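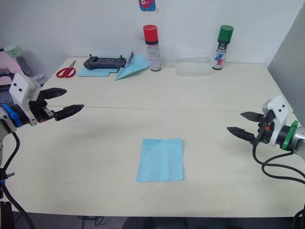
Surachet Intarasuk wrote in to ask whether you can learn origami as a grown-up with clumsy thumbs and no patience, and could I please answer without using the word "relaxing." Sure you can, Surachet! I started at 41, and my first crane looked like a napkin somebody had sat on. His email reminded me how stale this page was getting, so I've redone the whole FAQ.

Last updated 18/06/2018

What size paper should I start with?

Six-inch squares. The bigger ten-inch sheets are fine too if your hands are large, but please don't start with the tiny three-inch stuff, however cute it looks in the packet. I still grumble my way through anything that small.

Do I need special paper?

Nope. Printer paper cut square will get you through your first month. It's a little thick once you're several layers in (the crane's neck gets chunky) but it holds a crease nicely. When you want to treat yourself, I like the plain solid colors from Zurkus, which come in packs of 152 sheets. Light colors are easier for learning, by the way, because you can see your old creases on them. On black paper I'm hunting for mine with a desk lamp.

My square isn't square. Help?

Happens all the time, even with store-bought paper. Fold it corner to corner and look at the two open edges. If one pokes out past the other, trim it. If you fold the other diagonal and it's off there too, I'd just grab a fresh sheet and use that one for grocery lists.

Why do you make us fold both diagonals and then open it all up again?

Those are guide creases! They're there so the paper already knows where to go when you get to the squash fold or the preliminary base. I skipped them for ages since it felt like wasted work, and all my boxes leaned.

How hard should I crease?

Lightly first, lined up at the corners, then press from the middle out toward the ends. Once you're happy, run the back of a fingernail along it. Some people swear by a bone folder. I own one, from Ayaaba, and I mostly use it to open mail.

What kind of table is best?

Hard, flat and bigger than you think. No tablecloth! I fold on a plain kitchen table and push everything else to the back. If there's a join or a leaf in your table, slide over so you're not creasing on top of it, or you'll get a dent right across your paper. Ask me about the whale.

I'm stuck on step 4 of the box. Is the diagram wrong?

Kind of, yes. Mulugeta Assefa spotted that the arrow on the old PDF points at the wrong flap. You want to lift the top layer only, pull it up to the point, and leave the back layer flat on the table. The new version is on the Diagrams page. If yours has a coffee-cup logo at the bottom, it's the old one.

Can I unfold something and start over?

Yep, a couple of times. After that the paper goes soft at the crossings, where all the creases meet, and the points get mushy. Keep the sad sheets for trying out steps you're not sure of.

How many cranes are you up to?

346 as of this update. The goal is still a thousand, and they live in two shoeboxes in the hall closet.

Do you teach in person?

Yes, at the Brolgate library, in the craft room upstairs. Bring your own paper if you're picky, otherwise there's a stack. The next beginner night is in August and I'll put the sign-up link on the front page. We'll be doing the box, the cup and, if everybody's still speaking to me, the frog. Parking on Vinport Street is free after six.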